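Switching to One Set of Dishes

January 23, 2020

Back in November I gave away most of our dishes. I have been meaning to write it up since then, mainly for my sister, who asked how it went and then asked again at New Year's.

We moved into the apartment on Closside with two full kitchens' worth of stuff. I had mine, Edgars had his, and his mother had added a box of soup plates she no longer wanted. When I emptied the cabinets onto the living room floor I counted 83 pieces, and that was before glasses. There are two of us. We have people over for dinner maybe once a month, and the most we can seat is six.

The cabinets in this place are shallow. Dinner plates only fit if you angle them, and anything stacked more than eight high hits the shelf above. For the first year we dealt with this by keeping the good plates in the hall closet and the mugs on top of the fridge. I broke one of the mugs getting it down and that was what started the whole thing.

I read a few articles on paring down a kitchen and didn't get much from them. Most of them want you to keep one plate per person, which would mean washing up before you could have toast. I wanted enough that we could skip a night of dishes and still eat breakfast.

What we settled on was eight dinner plates, eight small plates, eight bowls and six mugs. The plates and bowls are all the same plain white kind from Urbonaitė, the housewares shop near the station. They sell open stock, so if one breaks I can buy one. That mattered more to me than how they look. My parents had a pattern that was discontinued in 2000, and my mother spent years hunting for replacements at yard sales. She still has a gravy boat she won't let anyone use.

Getting rid of the old ones took longer than choosing the new ones. The thrift store took two boxes and turned down the third because of chips. Vaida Mets from downstairs took the soup plates for her daughter, who had just rented her first place in Hiltevwood and owned a fork. The chipped ones I broke up and put in the bottom of the balcony planters. I have read since then that this does nothing for drainage, but they are in there now and the rosemary looks the same as it did before.

Edgars kept three things I would have let go. One is a brown bowl he has had since college. I have used that bowl almost every day since, so he was right about it.

The part I had not thought through was drying. We don't have a dishwasher. With the old pile, a wet plate could sit on a towel until the next day and it made no difference, as there was always another one in the closet. Now everything goes through the sink and back to the shelf, and it needs somewhere to stand in between. I tried doing without a rack for 3 weeks and ended up with damp towels all over the counter. Then I bought a folding one, which folded when I didn't want it to. The one we have now is the ordinary kind that just stays out. It takes up most of the space to the right of the sink and I have stopped minding. 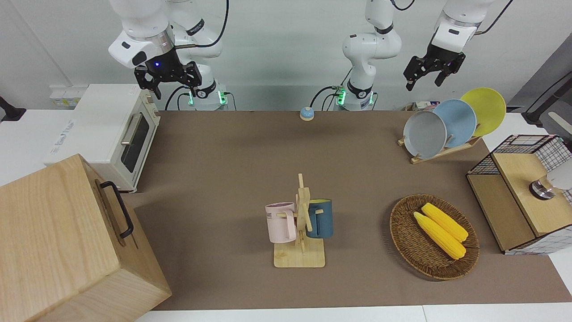

Kitchen things spread out, with the dish rack on the right.

A few practical notes for anyone thinking of doing the same. Measure the shelf before you buy, and measure the inside, front to back, with the door closed. Our new plates are a little smaller than the old ones and now the door shuts. Buy one plate first and live with it for a week. I did this and rejected the first kind I tried, which had a rim that held water after rinsing and dripped down my arm.

Keep the receipt too. I returned two bowls that rocked on the table and the shop was fine about it.

The plates and bowls came to 74 dollars all together. The rack was extra and I have lost the slip for it.

We have broken one small plate so far. I haven't replaced it yet. Glasses are next, probably in the spring, once I can get Edgars to agree on what counts as a glass. He has a set of jam jars he is counting as glasses and I am counting as jars.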